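Print this message | E-mail this message to a friend

Subject: Re: Ollach amphibian, water takeoff figures

Rania Hamdan wrote:
> The Pimell brochure says the Ollach will get off the water in
> 632 feet at full gross, no wind, with the stock engine. It also
> says the hull step was moved aft for the second prototype, so the
> old porpoising complaint should be dead. Can we put both of these
> on the type page and drop the "disputed" tag?

Rania, I'd leave the tag on.

Start with the 632 feet. Who measured it, and from where? A takeoff run on water is hard to pin down even with good markers on the shore. The brochure doesn't give a temperature or a lake elevation, and "no wind" could mean glassy water, where a hull that size ought to stick. I have never seen a flying boat of any make do better off glass than off a light chop. If Pimell has a test report I'd like to read it. A number that exact with no conditions attached looks like it came off a calculator.

As for the step, Daher's three-view of the second prototype shows it in the same place as on the first. I laid one over the other. Maybe the drawing was never updated, but then somebody should say so. 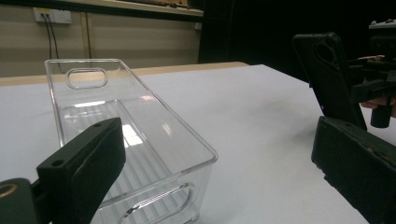
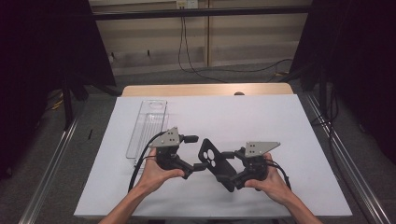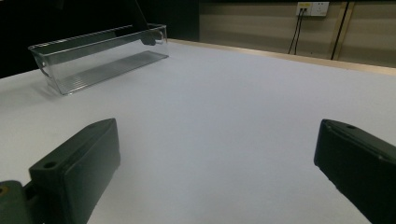 Clear bin, two-handled gripper and gripper fingers, all at the white tabletop

I also don't buy the gross weight. The page has 3,000 pounds now, and the Vullitz article took 400 off that for the same airframe and called it gross too. One of those could be an empty weight plus 2 people and no fuel. Until we know which one the takeoff run goes with, the run doesn't mean much.

What I'd accept: a page from the flight manual, or a letter from anybody who flew the second prototype off water in March. I'd even take a decent side photo of the hull out on its trailer. The brochure painting doesn't count, the floats on it are different sizes.

I'll leave the page alone until I hear back from you.

Ayman Khalaf

Print this message | E-mail this message to a friend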